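Drurix Ventilation Controller - Installation and Set-up Guide
Section 3: Bathroom and Laundry Installation

Revised 2/25/18. Replaces the October issue.
Technical editor: Getsemaní Arriaga

3.1 Before you start

The controller switches one exhaust fan according to the relative humidity of the room. It is supplied with a wall plate, a remote sensor, a sensor lead and a mounting template. The fan, ducting and grille are supplied separately. Fans in the Carkum and Zavala ranges connect directly to terminal block B. For any other fan, check the load rating on the label before going further.

CAUTION: All mains wiring must be carried out by a licensed electrician. Isolate the circuit at the switchboard and test for dead before removing any cover.

3.2 Choosing the sensor position

1. Pick an internal wall where air can move freely past the sensor.
2. Keep the sensor at least 219 mm below the ceiling and clear of corners.
3. Keep it out of the direct path of the shower spray and away from heated towel rails.
4. Check that the lead will reach the controller without a join. Do not extend the lead.

Note: On tiled walls, place the fixing holes on the tile face and not on a grout line. Use a tile bit at low speed, hammer action off, until the glaze is cut through.
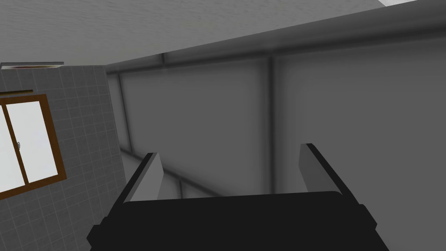

Can the sensor be mounted on the ceiling?
Only when no wall position meets the clearances in 3.2. Readings at ceiling height rise sooner and fall later than those on the wall, so the fan will run longer. Set the offset in menu item 11 to Ceiling if this position is used.

3.3 Fitting the wall plate

1. Tape the template to the wall and check it with a level.
2. Mark and drill the two outer holes. The centre hole is for the lead.
3. Feed the lead through the grommet, leaving enough slack to hinge the cover open.
4. Fix the plate with the screws supplied. Tighten by hand - power drivers will crack the lugs.
5. Seal the top and both sides with neutral-cure silicone. Leave the bottom edge open for drainage.

3.4 Connecting the fan

1. Connect active, neutral and earth to terminal block A as marked.
2. Connect the fan to terminal block B.
3. Plug the sensor lead into socket S1. The plug is keyed and fits one way only.
4. Refit the inner shield before restoring power. The controller will not start with the shield removed.

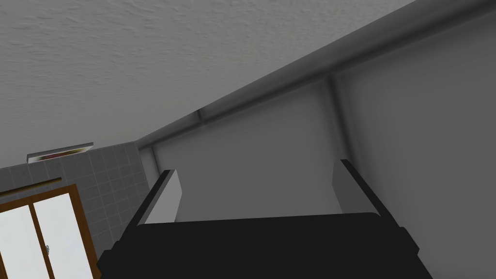 Once power is restored the display shows the firmware version, then the current humidity. Allow the sensor to settle before making any adjustment. A new sensor may read high until packing moisture has cleared.

3.5 Setting the thresholds

1. Hold MODE until the display flashes.
2. Set the upper threshold with the arrow keys. The fan starts at this value.
3. Press MODE and set the lower threshold. The fan stops at this value once the run-on time has elapsed.
4. Press MODE again to store both values.

Note: If the two thresholds are set too close together the fan will cycle. The controller rejects any gap smaller than 3 per cent and shows E-LO.

3.6 Linking to a Nota panel (optional)

Set the panel to Pair and enter code 686 on the controller. The link light turns green when pairing is complete. If it stays amber, move the panel closer and repeat - metal-backed insulation in the wall will shorten the range.

Record the final thresholds on the label inside the cover.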